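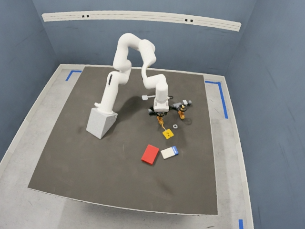 Matte wall paint burnishing after cleaning

tsikder
Posted 10 April 2020
Back room was painted in September with Sultavo flat, two coats over their primer. Wherever I wipe off a scuff with a damp sponge I get a shiny patch that shows from the doorway. Room is used daily, so scuffs are constant. Is there a cleaner that doesn't do this, or do I repaint in a different sheen?
Tharushi Sikder

landry_coatings
Burnishing. Flat paint has a high pigment load and not much binder at the surface. Rubbing levels the high points and the patch reflects more light. The cleaner has little to do with it. Go to eggshell.

quartersawn
Disagree on the cleaner. Anything with a mild abrasive makes it far worse, and that includes melamine sponges. Plain water, soft cotton, light pressure, blot and stop. I have flat in a hallway and can clean the same spot 3 or 4 times before it shows.

landry_coatings
Three or four times is one month in a busy room. Eggshell also shows every roller lap and bad joint, so skim first if the walls are rough.

mudandtape
What does the data sheet say for scrub cycles? Some of the newer mattes are rated to 1000. Skanura matte held up fine for me in a stairwell, though touch-ups flashed badly in the darker colors.

tsikder
Sheet gives no scrub figure, only "wipeable." Color is a mid blue-gray. Wall area is 76 square meters, so I would like to avoid doing all of it twice.

quartersawn
Mid tones show burnishing more than white does. Test one wall before buying for the whole room. Let it cure four weeks before you scrub it, as early results mean nothing.

landry_coatings
Agree on the test wall. Scuff-sand the shiny patches with 220 grit first or they may telegraph through the new coat.

tsikder
Will do the left wall in Skanura matte and the right in Nalto eggshell, same tint. Will post after cure.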